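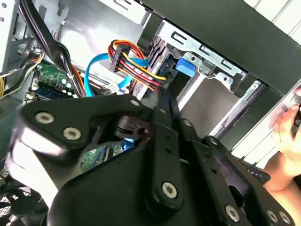 Scanning a family's photographs is a job for a long winter and a cleared dining table, and most people who start it give up somewhere in the second shoebox. I got to the end of ours, which came down to me from a house in Clullcombe in a mixture of boxes, biscuit tins and one hatbox, and this page sets out how I'd do it again if somebody made me. You need very little to begin. A flatbed scanner, a soft brush, a pencil and whatever computer you've already got will do. 

Before you scan anything

Get everything into one room. This sounds obvious and took me most of January, because photographs live in drawers with batteries and takeaway menus, and relatives remember "the other box" only after you've driven home.

Then sort, roughly, by who and when. Don't aim for exact dates. I used paper envelopes marked with a branch of the family and a decade, plus one marked "No Idea", which became the fattest by a distance. If prints are already in an order, leave them in it until you've looked at the backs. An envelope from the chemist with its contents still inside tells you that those pictures belong together, and once you've tipped it out on the table you can't get that back.

Throw some away. I know. But you'll find the same cathedral from the same spot on several different holidays, and a good many pictures of thumbs. Duplicates can go to cousins, who will be thrilled or will at least have to say so. Anything with a person in it, keep for now, even if the person is mostly hat.

Writing on the backs

Pencil only, soft, and with the print face down on something smooth and firm. Ballpoint dents the front and felt tip comes through in time. My grandmother used ballpoint, pressed hard, and wrote things like "Us at the place". I've come to think of this as her sense of humour.

Put down what you know and mark what you're guessing. A question mark costs nothing. "Aunt Jean? Erby, 1950s?" is useful to whoever comes next, whereas "Aunt Jean, Erby, 1954", made up in a confident mood after lunch, will be copied into family trees for the rest of time.

Cleaning

Brush dust off with a soft, dry brush, working outwards from the middle. A blower of the kind sold for camera lenses is handy too. No water, no spit, no glass cleaner on the print. Clean the scanner glass instead, and clean it more often than you think. I did an entire evening's work with one hair in the same corner of every picture, and it now appears in three weddings.

Prints stuck in albums are a separate misery. If they're held by paper corners, slide them out. If it's one of those sticky-page albums, try easing dental floss behind the print with a slow sawing motion, and stop the moment it resists. Then scan the whole page with the print in place. A slightly shiny scan beats half an uncle. The Barreto albums we had were the worst of the lot: lovely covers, and pages that would have held a roof on.

Settings

For ordinary prints you mean to look at on a screen or reprint at the same size, scan at 300 dots per inch. Go to 600 for anything small or anything you'd like to enlarge. Higher than that on a paper print mostly gets you a beautifully detailed record of the paper. Slides and negatives are tiny and do want more; I used 4,000 for those, on a borrowed film scanner that sounded like a coffee grinder and took its time.

Scan in colour, even the black and white ones. Old prints have a warmth to them, and you can take the colour out later but you can't put it in. Turn off everything in the scanning software that promises to improve, restore or enhance. If you want to fiddle, fiddle with a copy.

Save the master as TIFF if you have the room, or top-quality JPEG if you don't. People fall out over this. I used TIFF for the older prints and JPEG for the holiday snaps from the 1980s, on the grounds that no future historian is going to need every last pixel of the windbreak.

A system for naming files

Pick one before you start and don't get clever halfway. Mine goes year, branch, place, number:

1962_Villa_Erby_014
1970s_unknown_Clullcombe_003

Year first, so that the files line up by age without any help. No spaces. Use leading zeros or 10 will sit before 2 forever. Where I only know the decade I write the decade, and where I know nothing at all I write 0000, which puts all the mysteries together at the top of the folder, glaring at me.

Names of people don't go in the file name. There'll be too many, and at least one of them will turn out to be somebody else. They go in the caption, which most photo programs will let you store inside the file itself. I used Stutiven for this. It's plain and a bit slow and the buttons look as if they were drawn with a ruler, but the captions travel with the picture when you send it to someone, and that was all I wanted from it.

Keeping the pace up

Do one envelope at a sitting. I found 40 prints was a comfortable evening, including tea, and that past that point I started laying them on the glass upside down. Scan several at once if they're small, leaving a finger's width between them, and crop afterwards. Tick each envelope off on the front when it's finished, with the file numbers, so you can find the paper again from the screen.

Don't stop to reminisce. You will stop to reminisce. Allow for it.

My final tally was 2,867, not counting the hair.

Copies, and where to put them

Keep three copies, on at least two kinds of thing, with one of them in somebody else's house. Mine are on the computer, on an external drive in a cupboard, and on another external drive at my sister's, behind the fondue set. Every so often we swap the drives over, which also makes us visit each other.

A folder that copies itself to an online service is a fine extra. I wouldn't want it as the only one, because it will faithfully copy your mistakes as well. If you delete 1962 at one end, 1962 may very well go at the other.

Open a few files from each drive now and then. Drives give out, and they tend not to write first. Label them on the outside with the date you last filled them, and say in plain words what they are, for the benefit of whoever clears the cupboard.
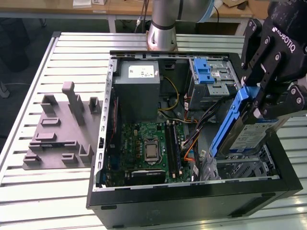 Sveva Villa wrote in after the first version of this page to say that I'd got the order wrong, and that the talking should come before the scanning. She'd spent a year making perfect files and then found that the one person who could name the faces had stopped being able to. Her advice was to take phone snaps of the "No Idea" envelope straight away, rough as you like, and go round with them while there's still someone to go round to. I've thought about it and she's right, so consider this section moved to the top, in spirit.

Asking the relatives

Take prints if you can, as older hands and eyes get on better with paper. Bring a few at a time. A full box produces panic and then a nap. Start with a picture they're certain to know, and record the conversation on your phone if they don't mind, with the phone lying on the table where it'll be forgotten. Say the file number aloud as you pass each one over or you'll have an hour of "Oh, look at him" and no notion who he was.

Ask about the background too. Whose car, which kitchen, who was holding the camera. That last one fills in a surprising number of gaps, as every family has a person who's in none of the pictures and took all of them.

When two relatives disagree, write down both answers, with initials. Do not put them in the same room to settle it.

The originals

Keep them. A scan is a copy, and the paper has already outlasted several of my computers. Acid-free boxes are worth the money, and so is a cupboard on an inside wall, well away from lofts, garages and the pipe that's never leaked yet. Store slides upright, negatives in paper sleeves, and keep rubber bands and paper clips away from all of it. The hatbox I've kept for hats.

Questions, corrections and better ways of getting prints out of sticky albums are welcome. The floss tip came from Milan De Smet, and I've had no complaints so far.

Last updated 2022-03-14

We use cookies to remember your text size and to see which pages are read. By carrying on you agree to this. Accept | Settings

Contact | © The Hatbox Pages | Back to top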